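Deepak Sandhu
Gillness sim, navigation and manipulation

Thread on the fault that took out our overnight batch on Saturday. Long, and mostly about collision meshes.

1/ Setup for anyone new: Gillness is our simulated house. The Hevano base drives it, the planner is Ivow, and every episode starts in a corridor and ends at a bed. 1,124 episodes were queued.

2/ 217 of them ended with the base inside the rolling rack. Inside, as in overlapping. The contact solver then pushed the two apart at a speed no real base could reach, and the episode was logged as "goal not reached, no collision."

3/ The "no collision" part is the safety matter. We use that flag to decide what is allowed onto hardware.
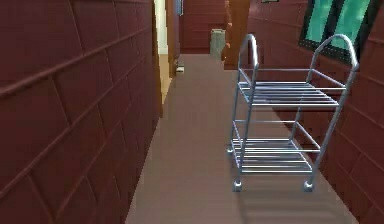
Last edited April, 6:40 p.m. (corrected the episode count in 2/)

4/ Corridor at episode start. The rack stands near the right wall and there is a clear strip of floor to its left, down to the bin and the door at the end. Ivow should take that strip every time.

5/ It didn't. The rack is thin tube and slats with open space between the two shelves. The visual mesh is correct. The collision mesh had been simplified to two flat plates, one per shelf, with no corner posts.

6/ The simulated range sensor scans at a height between the plates. It passed straight through. As far as the costmap knew, the corridor was empty from wall to wall, and the shortest path ran under the upper shelf.

7/ The contact monitor should have caught what the sensor missed. It ignores the first 600 ms after a reset, to let objects settle. Ayana Assefa found that a planner restart also counted as a reset, so a stuck base kept reopening its own blind window.

8/ So there were 2 faults. Either one alone gives you a failed episode with an honest label. Together they give you a wrong label.

9/ We then checked the bedroom for the same problem. 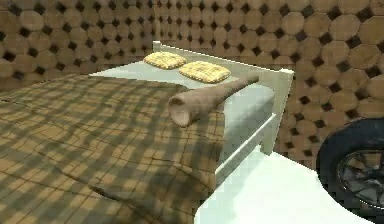

Bedroom, goal end of the route. Rolled object on the plaid blanket.

10/ The rolled object has an open end, so I expected trouble there too. Its collision shape was a closed capsule. Wrong in the other direction: a grasp that puts a finger into the opening gets rejected. Annoying, but it fails safe. Left as is for now.

11/ The bed frame posts and rails were fine. Each has its own box.

12/ Fixes merged: posts and side bars added to the rack's collision mesh, settle window tied to scene reset only, and any overlap deeper than the contact margin now aborts the episode with its own error code.

13/ Not fixed: the Mets importer still simplifies thin geometry by default and prints nothing when it does. Until that changes, check every asset with open shelving by hand.

14/ All results from the Saturday batch are withdrawn, including the episodes that look good. If you copied the success table into a slide, please take it out. The rerun starts tonight with the same seeds.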